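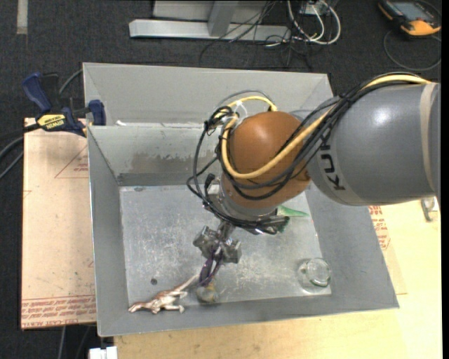

Fig. 1. KUKA arm over an open metal bin.

Hoof Wear in Working Mules: Does the Ground Matter?
Samina Lashari

Breeders and dealers like to say that a mule has harder feet than a horse and can go unshod on any surface. I could find very little behind this apart from people repeating it, so for this project I compared animals on two farms. Gredwood has soft pasture and a peat track. Eserwood is mostly stone, with a steep lane the mules use daily.

I measured toe length on the front feet of 4 mules, two at each farm, at the start of February and again after 30 days. None were shod or trimmed in that time. At Eserwood the feet wore down slightly. At Gredwood they grew, and one mule, Vadine, had begun to flare at the outer wall.

It would be easy to say that stony ground keeps feet in shape. I don't think my figures show that. The Eserwood mules carry loads and the Gredwood ones hardly work, so ground and workload are mixed up together. Feed was different too - Gredwood gives hay and barley, Eserwood only straw and rough grazing.

Doherty's handbook says a mule on hard ground needs trimming half as often, but it gives no source and I have not used it. A fair test would need almost 300 animals, weighed and worked alike. My ruler was also only marked in millimetres, and Vadine would not stand still for the second reading.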